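Grekero G2 ハンドグリッパー用 交換フィンガーパッドセット
メーカー:Alholm
対応機種:Grekero G2、G2L(G1は非対応)
在庫状況:取り寄せ

製品概要

Grekero G2シリーズの手持ちグリッパーに使用する、左右一組の交換用フィンガーパッドです。把持面の表層が剥離した場合、または摩耗により把持力が低下した場合に使用します。本ページには、旧ロットで確認された表層剥離の内容、点検方法、交換手順、使用停止の基準を併記しています。購入前に「対象ロット」の項を確認してください。

表層剥離について

旧仕様のパッドでは、ブロック前縁の角から表層が浮き、帯状にめくれる不具合が報告されています。初期段階では縁の毛羽立ち程度で、把持動作への影響はほとんどありません。進行すると、めくれた帯が対象物と把持面の間に挟まり、次の症状が出ます。

・閉じ切り位置のばらつき(ゼロ点のずれ)
・薄物を把持した際の片当たり
・開放時に対象物がパッド側に残る
・剥離片の脱落による作業面および対象物への混入

当社技術担当のFermín Zúñigaが返却品を調査した結果、剥離の起点は前縁の角に集中していました。旧仕様では表層の端部が角の稜線と一致しており、対象物の縁や作業台に当たるたびに端部へせん断力がかかります。接着剤の塗布量にもばらつきがあり、角部で不足している個体がありました。現行仕様では表層の端部を側面まで巻き込み、稜線上に端部が出ない形状に変更しています。

対象ロット

ブロック背面の刻印がW1からW3までの3ロットが旧仕様です。W4以降は現行仕様となります。刻印が摩耗して読めない場合は、側面への巻き込みの有無で判別してください。巻き込みがないものは旧仕様として扱います。

旧仕様の対象数は1,127組です。対象品は購入時期にかかわらず無償で交換します。純正以外の接着剤で補修されたものも交換対象に含みますが、補修した旨を申込書の備考欄に記入してください。

点検方法

点検は把持回数200回ごと、または作業開始前に行います。手持ち運用では作業台への接触が多く、固定設置の場合より剥離の進行が早い傾向があります。

1. グリッパーを全開にし、左右の把持面を正面から確認する。
2. 前縁の毛羽立ち、帯状のめくれ、糸状の垂れ下がりの有無を見る。
3. 把持面中央より上側の欠け、ざらつきを指先で確認する。
4. 下縁の角に打痕がないか確認する。
5. ヒンジ部のブッシュに剥離片が噛み込んでいないか確認する。
6. ゆっくり閉じ、左右の面が上端から下端まで同時に当たることを確認する。

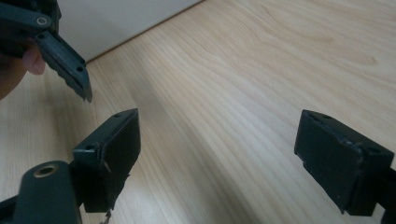

手順3で片側のみに欠けが見つかった場合も、パッドは左右同時に交換します。新旧のパッドを組み合わせると面の高さが揃わず、片当たりの原因となります。左右で損傷の形態が異なることは珍しくありません。一方に剥離、他方に欠けがある個体では、基準の厳しい剥離側の判定に従ってください。

判定基準

A(継続使用可):縁の毛羽立ちのみ。面の当たりに異常なし。
B(早期交換):表層の浮き、または面の欠けがある。脱落の恐れなし。当日の作業終了後に交換する。
C(使用停止):帯状のめくれ、糸状の垂れ、剥離片の脱落のいずれかがある。その場で作業を中止する。

C判定の状態で、めくれた部分だけを切り取って使用を続けないでください。切断面が新たな起点となり、残った表層が短時間で剥がれます。テープによる固定も同様に禁止します。テープの厚みによりゼロ点がずれ、記録される開度に誤差が生じます。

交換手順

必要工具:六角レンチ(セット付属)、無塵布、イソプロピルアルコール

1. 開度センサー付きの機種は電源を切り、ケーブルを外す。
2. ブロックを固定している小ねじを緩める。先に上縁側、次に肩側の順とする。
3. ブロックをアームから前方へ引き抜く。ヒンジ側へこじらない。
4. 取付面を清拭し、剥離片と接着剤の残りを除去する。
5. 新しいブロックを差し込み、肩側、上縁側の順に仮締めする。
6. 軽く閉じて左右の面を合わせた状態で本締めする。
7. 開閉を繰り返し、引っかかりがないことを確認する。
8. ゼロ点校正を行う。

小ねじの再使用は1回までです。セットには新品のねじが付属しますので、通常はそちらを使用してください。ねじ緩み止め剤は樹脂側のめねじを侵すものがあるため、使用しないでください。

安全上の注意

・開閉中のフィンガー間およびヒンジ部に指を入れないでください。
・2台を向かい合わせて使用する受け渡し作業では、相手側グリッパーの先端が把持範囲に入ります。点検と交換は必ず2台とも作業面から離した状態で行ってください。
・先細形状の鋸歯状フィンガーと組み合わせて使用する場合、鋸歯が本品の把持面に直接当たると表層を傷めます。空打ちは避けてください。
・食品、医療用途には使用できません。

記録データへの影響

作業記録の収集に使用している場合、C判定が出た時点から直前の合格点検までさかのぼり、開度データのゼロ点を確認してください。全閉時の値が一定していれば、そのまま使用できます。全閉値に段差が見られる区間は、めくれの挟み込みが疑われるため、除外するか再取得を推奨します。

仕様

内容:左右ブロック各1、取付ねじ一式、六角レンチ
表層:交換不可(ブロック一体)
交換目安:把持300時間、またはB判定以上
保管:直射日光を避け、把持面同士を重ねないこと

関連製品

Alholm ヒンジブッシュセット(G2用)
Filali 先細フィンガー(鋸歯タイプ)
Westar 開度センサー用延長ケーブル

無償交換の申込み

申込書に機種名、ロット刻印、判定結果を記入し、取り外したブロックを左右とも同梱して返送してください。脱落した剥離片が残っている場合は、小袋に入れて同梱をお願いします。受付は月曜から木曜までです。代替品は返送品の到着を待たず発送しますので、作業を止められない場合は備考欄に「先出し希望」と記入してください。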